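Simulation : le bras gauche reste bloqué contre le battant après l'ouverture d'une double porte, puis arrêt sur défaut de couple

Forum d'entraide > Manipulation mobile > Simulation

mprudach_lab
Bonjour,

Je travaille sur une tâche d'ouverture et de franchissement de porte en simulation, avec un robot mobile à deux bras. L'ouverture se passe correctement. Le défaut apparaît ensuite, au moment où la base doit avancer : le bras gauche reste au contact du battant, le couple articulaire monte sur le poignet et le contrôleur coupe tout au bout de 2 secondes de dépassement. L'épisode se termine en échec alors que le passage est ouvert.

Configuration :
- pile de commande Fluller, commande en impédance sur les deux bras, base commandée en vitesse ;
- scènes d'intérieur générées avec Prollbridge, portes à charnière simple, amortissement par défaut ;
- pas de physique 2 ms, commande des bras à un pas sur deux ;
- caméra montée sur le robot, orientée vers l'avant.

Le défaut se produit sur environ 30 % des épisodes. Il est reproductible à graine fixe. J'ai d'abord soupçonné l'estimation de pose de la base, mais l'erreur est négligeable au moment de l'arrêt. J'ai également augmenté le seuil de couple : l'arrêt survient plus tard, et dans certains cas le battant traverse partiellement l'avant-bras, ce qui est pire.

Vue de la caméra du robot sur un des épisodes concernés, porte noire à gauche, porte orange à droite, avec la pièce à atteindre entre les deux : 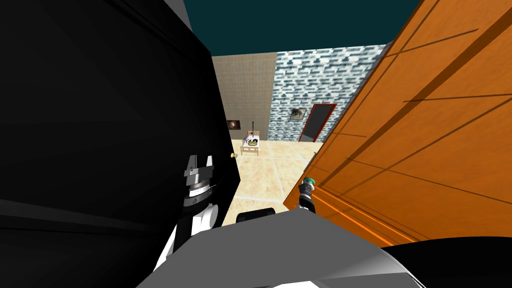
Extrait du journal (graine fixe, même scène) :

phase=ouverture etat=termine
phase=franchissement etat=debut
contact paire=(poignet_g, battant_g) persistant
WARN couple articulation 6 bras_g au-dessus du seuil
ERROR arret categorie 1, cause=couple_bras_g
phase=franchissement etat=echec

Ce que je cherche à savoir :
1) Est-ce un problème de paramètres de contact ou de séquencement ?
2) Faut-il désactiver la collision entre le bras et le battant pendant le franchissement ? Je préférerais l'éviter, la politique doit ensuite être transférée sur le robot réel.

Merci d'avance.

kabel77
Même problème ici il y a quelques mois. J'ai désactivé la paire de collision poignet/battant et ça passe. Sinon, réduire la vitesse de la base.

Marcela Mikuš
Désactiver la paire de collision masque le défaut et ne le corrige pas. Si la politique est destinée à un robot réel, elle apprendra à avancer avec le poignet dans le volume de la porte. À proscrire.

Sur la première question : séquencement, d'après le journal. La phase d'ouverture est déclarée terminée sans que le contact soit rompu. Le bras gauche conserve donc sa dernière consigne cartésienne. Si cette consigne est exprimée dans le repère monde, ce que je suppose, l'erreur de position augmente à mesure que la base avance, et le ressort virtuel de l'impédance se charge contre le battant. Le couple sur l'articulation 6 en est la conséquence directe. Relever le seuil ne fait que retarder l'arrêt, vous l'avez constaté.

À vérifier dans l'ordre :

a) Le repère de la consigne. Dès la fin de l'ouverture, la consigne des deux bras doit être exprimée dans le repère de la base. Tracez l'erreur cartésienne du poignet gauche : si elle croît linéairement avec le déplacement de la base, la cause est trouvée.

b) La condition de fin d'ouverture. Un critère sur le seul angle de charnière est insuffisant. Ajoutez une condition de perte de contact maintenue sur plusieurs pas consécutifs, pour chaque bras.

c) Une phase de dégagement explicite entre ouverture et franchissement : retrait de l'effecteur selon la normale au battant, puis repli du bras au-dessus du châssis, base immobile. Sur votre vue, les deux bras sont relevés devant les portes et le passage entre les battants est étroit. Je ne lancerais pas la base dans cette configuration sans contrôler la largeur libre, bras compris. Une image seule ne permet pas de conclure sur la distance réelle entre le poignet et la porte ; il faut la distance signée donnée par le moteur physique.

d) L'amortissement de charnière. La valeur par défaut est souvent faible. Un battant peu amorti peut revenir vers le bras après le dégagement et recréer le contact. C'est secondaire dans votre cas (contact persistant, pas intermittent), mais à corriger avant le transfert.

Concernant l'interpénétration observée avec le seuil relevé : la force imposée par le bras dépasse ce que le solveur peut compenser avec les raideurs de contact choisies. Passez la commande des bras à chaque pas de physique et comparez. Si l'interpénétration diminue nettement, une partie du problème vient du retard de commande.

Enfin, gardez le seuil de couple à sa valeur initiale. L'arrêt de catégorie 1 a fonctionné comme prévu. Sur le robot réel, c'est lui qui protège le poignet et la porte.

mprudach_lab
Repère confirmé : la consigne était bien dans le repère monde, l'erreur du poignet gauche est une droite pendant tout le franchissement. J'ai basculé dans le repère base et ajouté le dégagement, base à l'arrêt. Plus d'arrêt sur la graine qui me servait de référence. Je relance la série complète avec le seuil d'origine.

hruby_sim
Attention au point b) si vous utilisez les capteurs de contact filtrés : le filtre maintient l'état à vrai après la rupture et la phase de dégagement peut ne jamais se terminer. Lire la valeur brute, ou prévoir un délai maximal avec passage en échec. Chez nous le délai est réglé à 6 secondes.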